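Week four with the two arms

Tue 27 August

I said I would write something every week we were recording, and then skipped two. Sorry to the people who asked. We have been busy, and most of what we did was the same thing over and over, so there did not seem to be much to say. Now that I sit down to it there is more than I thought.

For anyone new, we are collecting demonstrations for a tidying task. One person drives the arms, the arms move toys in and out of a blue bin on a white table, and everything is saved: the joint positions, the gripper openings and the camera views. The model learns from those recordings. We call the project Stinurano, after nothing in particular. It was Florencio Montes who put the name on the first folder in February and it stuck.

How a session goes

Ye-seo Pyo drives most mornings and Gil-soo Maeng drives after lunch. I sit at the recording desk, start and stop each take, and type a note if something odd happened. We aim for 100 takes a day. We have hit that twice. The usual reasons for missing it are dull ones, like a full disk or a gripper that needs its screws tightened again.

Before each take the toys get put somewhere new. At first we let the driver choose, and after a few days Seon-mi Shim looked through the recordings and found that people always put things in the same few spots, a bit left of centre and within easy reach. So now she prints a sheet of positions and we follow the sheet. It is slower and the driving is harder, but the recordings cover far more of the table than they used to.

We save several views of the work, from high up, from chest height and from the gripper itself. All four of these have the grippers open.

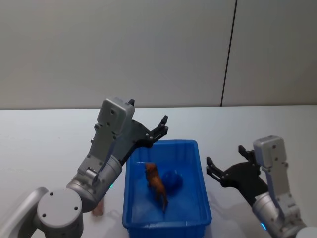
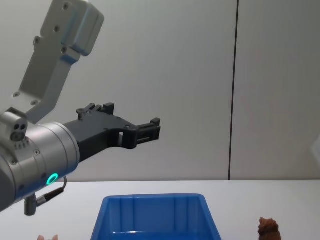
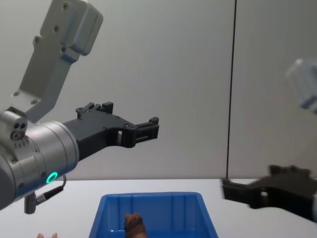
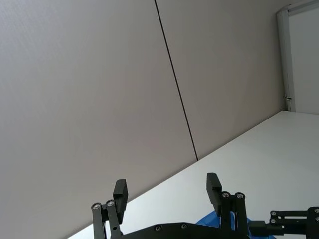 What we changed this month

The biggest change is that we keep the slow takes. In the early weeks, if Gil-soo paused over the bin to line up a grasp, I would mark the take as poor and we would do it again. Jennylyn Agbayani, who does the training, asked us to stop doing that. Her first model was quick and sure of itself and missed the toy a lot, and when she went through the data there were hardly any examples of an arm stopping to correct its aim. We had thrown them all out. So pauses stay in now, and so do missed grasps, as long as the driver recovers and finishes the job. A take where the driver gives up still goes in a separate folder.

The second change is the start position. We used to bring both arms back to exactly the same place before pressing record. Now the driver parks them wherever is comfortable, with the jaws open, and we go from there. I was against this because it makes the files harder to line up afterwards. Jennylyn said lining them up was her problem, which was fair enough.

Third, I write the notes during the take and not after. By the end of a morning I can't remember which one had the dropped ball in it.

Blue on blue

One of the toys is a blue ball, and our bin is also blue. Several people have written to ask whether we could use a bin in another colour. We could. There is a grey one from Kwak on the shelf, and Florencio wants to swap it in for a week to see what difference it makes. My view is that real homes are full of things that match the box they live in, so I'd like a good pile of recordings with the blue bin first. We have agreed to do six more days with it and then change over.

The toy animals are much easier to see, though not always easier to pick up. Legs catch on the jaws. Ye-seo has got good at taking them round the body, and I can tell her takes from Gil-soo's without looking at the driver field, just from that. Jennylyn would like a third driver for the same reason, so that the model doesn't end up copying one person's habits. If you live near Londau and have steady hands and some patience, get in touch.

Checking the files

At the end of the day we play back every tenth take from each view, side by side, at double speed. Mostly we are looking for a camera that has been knocked or a view that has frozen. We lost most of a day in the second week to a frozen view that I didn't notice until the evening, and I would rather not do that again. The playback takes up the last part of the afternoon and everyone is tired by then, so we take turns.

Next week Seon-mi is adding positions close to the front edge of the table, where both drivers say it is awkward to get the wrist low enough. I also owe Hondis a reply about the spare gripper fingers, and will do that tomorrow.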